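### 3.2 Sorting layout and containers

The sorting area used in the January sessions was a single white work table with four plastic bins, two on the left and two on the right, and one shallow metal tray between them. We kept this layout from the earlier study at the Marinho depot, where parts from opened household devices had been sorted by hand on a similar table. The sorting categories were fixed before any item was handled: circuit boards, loose wire, small metal-cased components, and a remainder category for anything that could not be placed in the first three.

The tray is stainless steel with a raised rim and rounded corners. It was lined with a sheet of white paper for each batch. The paper serves two purposes. Small parts are easier to find against it, and dust and fragments can be lifted out with the sheet when the batch is done. In the first trials at Culach the tray was used bare, and reflections from the ceiling lights made short leads and bare component legs hard to pick out. Lining the tray solved most of this, although the rim still reflects.

Figure 1 gives the layout with items on the tray (a) and the inside of a yellow plastic enclosure with a wire loop at the top (b).
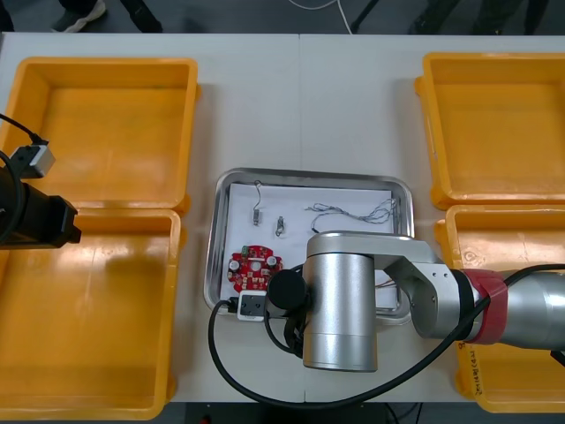 Batches were kept small on purpose. The Wement guidelines for mixed electronic scrap allow up to 80 items per batch, but in our setting a full tray led to stacking, and stacked items were often sorted together by mistake. We limited a batch to what could lie on the paper in one layer. A tangle of wire was treated as one item when its strands could not be separated by lifting, and as several items when they could. This rule sounds minor but it affects the item totals a good deal - one bundle counted strand by strand can outweigh everything else in the tray.

Bins were emptied between batches. The bins are open at the top and have thick rounded rims, so a part dropped close to the edge can rest on the rim or fall back to the table. Such cases were recorded as "edge drops" and the part was returned to the tray. Parts that landed in the wrong bin were left there until the batch was closed and were then scored as errors.

### 3.3 Item types

The full collection came to 3,000 items, taken from small appliances, toys and lighting units received through the Wisavska collection point. We describe the main types briefly, as their shape had more effect on the results than their weight or value.

*Circuit boards.* Most were small and many were not rectangular. Round boards with a center hole or a notched outline came mainly from lighting units and toys. They lie flat and are easy to see, but they are hard to lift from paper when the taller parts are on the upper side and the underside is smooth. Capacitors standing up from the board give a good hold. We did not remove them before sorting.

*Loose wire.* Wire came as single short leads, as twisted pairs, and as bundles. Thin bundles spread when they are set down and tend to cross the rim of the tray. Short leads were the most often missed item type, mostly when they lay under something else.

*Small metal-cased components.* This group is mixed. It contains parts with one or more leads still attached as well as parts with none. A curled lead can make a small part stand up or roll, and it catches easily on wire lying next to it. Where a component and a wire came up together, the pair was put back and the attempt was noted.

*Remainder.* Screws, springs, bits of plastic, labels and foam. Nothing in this group was scored by type.

Of the three scored groups, circuit boards had the fewest placement errors and loose wire the most. In one sample of 70 wire items taken for checking, 23 had been entangled with another item at the start of the batch. We had expected entanglement to matter mainly for the long bundles. The short leads were affected nearly as often, since they slide under boards when the tray is moved.

### 3.4 Wire and tape on plastic surfaces

Wire also presents itself in a second way, hanging against a plastic surface instead of lying flat. We treated this condition separately because the problems differ. On the tray, a wire has to be told apart from its neighbors. Against a wall, the difficulty is more often the surface itself. Glossy molded plastic reflects light in bright patches, and ledges and raised circles in the molding produce highlights of their own.

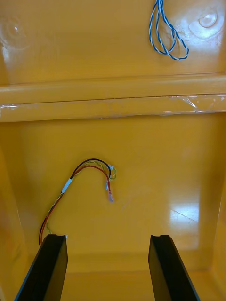

Clear tape adds to the trouble. Wrinkled tape reflects in small irregular patches that can be mistaken for a bare lead, and leftover adhesive will hold a light strand once it touches. We made no attempt to clean tape from plastic surfaces, as tape is common in the material and removing it would have made the condition easier than it is in practice.

A twisted pair with two clearly different strand colors was easier to follow by eye than a bundle in one color. Against yellow plastic, blue strands stood out well and white strands less so, particularly near highlights. Gray wire on white paper fell between the two. These remarks are based on notes kept during the sessions and were not tested in a controlled way. Color was not balanced across the wire items, and the collection held far more gray and black wire than any other kind - a separate set with matched colors would be needed to say more.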